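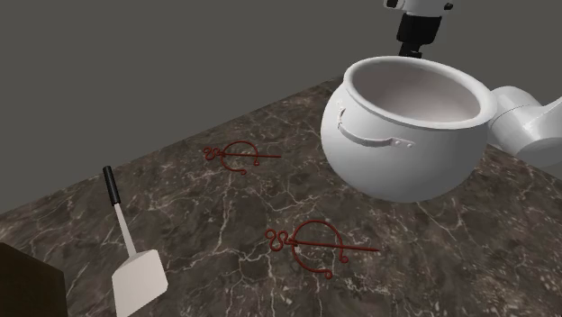
Unit 4: Commissioned Portraits for Small Businesses
Handout for students. Tutor: Madalena Prata

Aims of the unit

This unit concerns portraits made for a client's website or printed material. Students will plan, carry out and deliver one commission for a sole trader or small firm in Dimthorpe. The finished work is due in April.

The first meeting

Meet the client before any equipment is booked. Ask who will look at the pictures, where they will appear and how long they are expected to remain in use. A portrait for the head of a web page needs space on one side for text. Record the answers on the briefing form and have the client sign it. 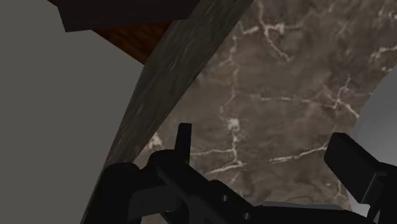
Brown marble surface with pale veining.

Light and location

Most clients will ask to be photographed at their place of work. Visit at the hour planned for the session and note the direction of the window light. Where daylight and ceiling lights are mixed, switch off the ceiling lights if the client permits. Keep the subject about 2 metres from the wall to avoid a hard shadow.

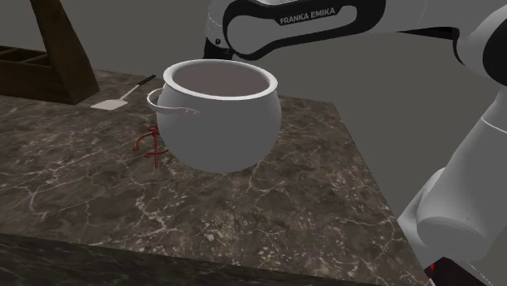

Students should not rely on one location alone. A second should be agreed at the first meeting, preferably under cover.

Directing the sitter

Few clients are used to being photographed. Begin with a task they know well and leave the formal pose until later. Tumaini Tanui's guest lecture on the Caltico commission deals with this in detail, and the notes are held in the department office.

Delivery

Submit a final set of four portraits, with the signed briefing form and a written account of 1,000 words. Web copies and print copies must be kept in separate folders. Unedited files are not to be given to the client.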